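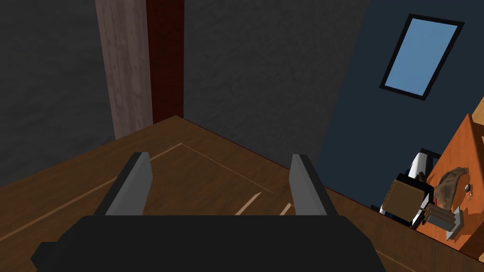
Wrist view from the simulated kitchen, gripper open.

Forum > Robot Arms > Buying and Budgets

Parallel gripper for a kitchen mockup: buy now or keep simulating?

Posted by flatbench_ok, 11 August 2020

I run a small lab at a community college and I have to put in an equipment request for next year. We want an arm that can open cabinets and move small things on a counter. So far all the work is in simulation. The model has a plain gripper with two flat fingers.

The quote I have is from Odelov, $1633 for the gripper alone, with one set of fingers and the cable. Kavness has a cheaper one but the opening is narrower. The arm itself is already paid for. What I can't work out is how much to set aside for spare fingers, mounts and a practice cabinet, and whether the cheaper gripper would do. Most of our tasks are handles and doors.

4 comments

marlow_shop

Get the Odelov. We had a Kavness and sent it back.

tinsnips

Before you pick either one, go through your handles. They decide more than the catalog does. The one in your cabinet model is a good case: 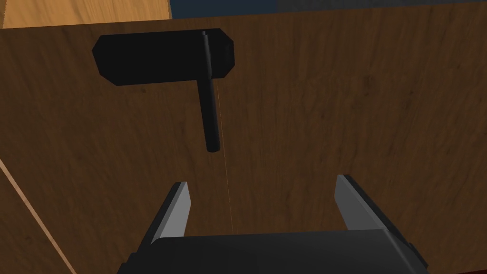
Handles and finger width

A flat bar with a thin rod hanging off it gives you two very different things to grab. Flat fingers may be fine on the bar and slip on the rod. I'd try both grips in the simulator with the opening set to the Kavness limit. If every task still runs, the narrow one is a fair choice and you keep the difference.

For the budget, I'd put in these lines:

- two spare sets of fingers
- rubber pads, roughly $100 for the first year
- adapter plate for the wrist, if your arm doesn't match the bolt pattern
- one real cabinet door with the same handle, screwed to a frame
- shipping, which Odelov bills separately

Ask for the quote to be held until February if your money comes late. Mine was.

Shares: 2

dovetail_9

Are you set on a new one? Tô sells used grippers and Cernex will check them over for a fee. I haven't bought from either. Also ask about the cable, mine came too short for the arm and the longer one was extra.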